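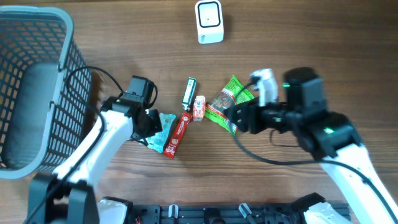 Did I end up buying the new tablet today? I put down a deposit on the 11 inch Tasholm, the cheaper one, and pick it up Friday.

Went back and forth all October. The Brelmont has the nicer screen, but the pen is 87 dollars extra and the keyboard is another 115. For a keyboard! No thanks. Tasholm throws the pen in. Battery supposed to be 17 hours, will beleive it when I see it.

Guy at the Karagiannis store wanted to sell me the protection plan too. Said I'd think about it. Won't.
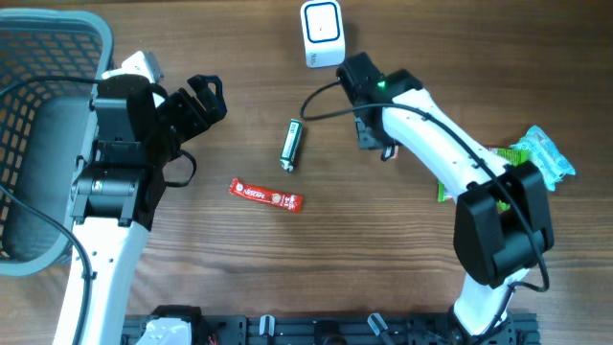 Gray basket, small packets, wood table.

Old tablet down to 40 percent by lunch again and the charging port is loose. Have to hold the cord at an angle. Skillance app won't even update on it now, keeps saying storage full, deleted half my photos and still full. So it was time.

To do before Friday: back up notes, find the password for the old account, sign out of everyhting. Ask if they take trade ins. Should have asked today.
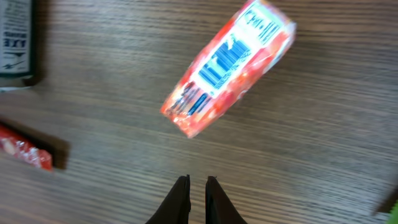 Red and white wrapper, blue barcode.

Almost 11 pm. Still reading reviews of a thing I already paid for. Bed.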